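Norndale Waffle Cleaning Cloth, Mint
Etwood Household Supply

Home > Cleaning > Cloths and Towels > Norndale Waffle, Mint

Item 2235-M
Pack of 16
In stock, ships from the Montoya warehouse

Overview

The Norndale Waffle is a reusable cotton cloth for counters, tables, sinks and glass. It is a mid-weight cloth, heavy enough to pick up a spill in one pass and light enough to wring out with one hand. The edges are overlocked in matching thread. There is no printed logo and no sewn-in label, so either face can be used.

Mint is one of four colors in the range. The others are gray, sand and white. Many customers buy two colors and keep one for the kitchen and one for the bathroom. Cleaning crews that use color coding can order single-color cartons, see Ordering below.

Cloths come prewashed. They can be used straight from the pack, although the first few washes will bring up the absorbency a little more. Expect slight shrinkage in the first hot wash, more in the length than in the width.

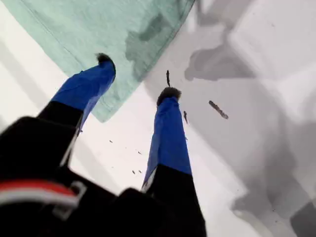 Etwood Household Catalog, page 22

Folding and storage

Lay the cloth flat on a clean surface and smooth it from the middle out to the corners. Fold it in half, then in half again. Folded this way it fits the Plirnen drawer tray and the Plirnen wall dispenser, both sold separately. For the dispenser, stack the cloths with the folded edge facing out.

For wiping work, a cloth folded in quarters gives eight clean faces. Turn to a new face when the one in use is soiled.

Store dry. Damp cloths left in a closed bin will pick up a smell that may take two washes to remove.

Washing

Machine wash warm or hot with similar colors. Tumble dry low or hang to dry. Do not use fabric softener or dryer sheets, which coat the cotton and make it less absorbent. Chlorine bleach will fade the mint and the sand. The white can be bleached.

Specifications

Material: 100% cotton, waffle weave
Size: 35 x 35 cm before first wash
Edge: overlocked, four sides
Color: mint
Pack: 16 cloths, paper band
Country of manufacture: Portugal

Ordering

Single packs can be ordered online. Cartons hold one color only and are sold to trade accounts. For standing orders of 2,000 cloths or more, contact Farzana Satti in trade sales for a quote and a delivery schedule. Sample cloths are free to trade accounts, one per color.

Returns are accepted on unopened packs. If a cloth has a fault in the weave or the edge, send the item number and a short note to customer service and we will replace the pack.

Customer notes

"Good size for a kitchen counter. I have the gray as well and they have held up the same. The mint got a bit paler after the first month and then stayed put." Rodrigo Olmedo

"Lint on glass until the third wash, fine after that. Would like to see a smaller pack." Begoñe Prieto

Related items

Norndale Waffle, Gray
Norndale Waffle, White
Norndale Flat Weave Glass Cloth
Plirnen Drawer Tray
Plirnen Wall Dispenser

Page updated Wed 22 May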